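Notebook - bench surface for the blue table
March 2019

Started the page with the old plywood top gone and the pegboard table bare again. The plywood had gone soft at the fixing points and had a dip along the middle that a straight edge showed up easily. Anything round set down on it found the dip. Replacement is the maple board from Bavilum, ordered after the birch sample from Goltden turned up with a coating that left a faint tack on the fingers.

Maple arrived wrapped and was left on battens in the workshop so that air could get to both faces. Weighed it on receipt and again before fitting. Receipt: 3,770 g. Before fitting: the scale would not settle, so no second figure. Will repeat if the board ever comes off again, otherwise not worth the trouble.

Flatness check before fitting. Straight edge across the grain at each end and in the middle, feeler gauge underneath. Slight crown on the face I have marked A in pencil, underside marked B. Crown goes away when the board is pulled down at the edges, which settles which way up it goes: A up. Along the grain it is as good as I can measure with what we have.

Figure in the wood is stronger than I expected from the supplier's listing. Pleasant to look at, a slight nuisance for marking out, as a light pencil line gets lost in the wavy parts. Use a harder pencil and a raking lamp, or low-tack tape with the line drawn on the tape.

Finish. Bavilum supply the board sanded but unfinished. Went over it by hand with a fine grade along the grain, vacuumed, wiped with a barely damp cloth, let it dry, then one more light pass to take off the raised fibres. Two thin coats of matt hardwax oil from the Jerkenari tin, wiped back after 10 minutes each time. The tin says longer. At the longer time the offcut came out shiny in streaks, so I stopped at 10. Ends got an extra coat because end grain drinks it.

Seams between the strips: ran a fingernail over all of them after the second coat. One could just be felt near the middle before oiling and could not be felt after. I would not call that a repair. Note it and check again in June when the humidity in here climbs.

Fixing. The pegboard holes decide everything. First idea was countersunk screws up through the table into the underside, rejected for two reasons: access below the table is poor, and a screw driven into solid wood allows no movement across the grain. Settled on the black fasteners along the front edge, seated at the pegboard holes, with the board held and not drilled. Tightened by hand, then a quarter turn. Any more and the front edge starts to bruise - see the offcut, which I keep on the shelf with the tins.
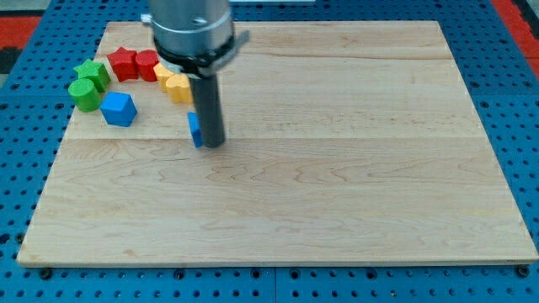

Does a solid maple top need to be sealed on the underside as well if only the top face gets used?
The underside should have the same finish as the top, with the same number of coats. A board sealed on one face takes up and loses moisture faster through the other, and over a season it will cup.

Rhodri Gethin asked for the repeat load check, so I did it the same way as for the plywood. Dial indicator on a magnetic base standing off the table, tip on the centre of the board, weights added beside it. With 900 g there was no movement I could separate from the needle's own wander. With 3,125 g there was a small deflection that returned to zero on unloading. The plywood did not return to zero. Good enough for the handling work we do on it, and I see no case for a thicker board.

Slip. Dragged the steel test block across with the spring balance, along the grain and across. Readings along the grain were more even. Across the grain there was a slight variation that I put down to technique, as repeats by Rhodri came out smoother than mine. The surface grips a little more than the old plywood did, so small parts should stay where they are put.

Housekeeping, for anyone else using the bench:

No solvent on the board. Damp cloth, then dry cloth.
No masking tape left on overnight. It lifted a patch of the finish on the offcut.
If the board has to be moved, slacken all the fasteners before lifting. Do not slide it over the pegboard.
Pencil marks come off with a white eraser. Marker does not come off at all.

Pegboard needs a proper clean. There was sawdust in the holes from the plywood and a vacuum nozzle only gets part of it. A bottle brush worked on the few I tried.

Outstanding: moisture meter is still on loan to Samuel, so no reading for the board as fitted. Ask for it back before June. Offcut to be kept, both faces oiled, as a reference for colour - maple yellows under the lamps and I would like something to compare it with.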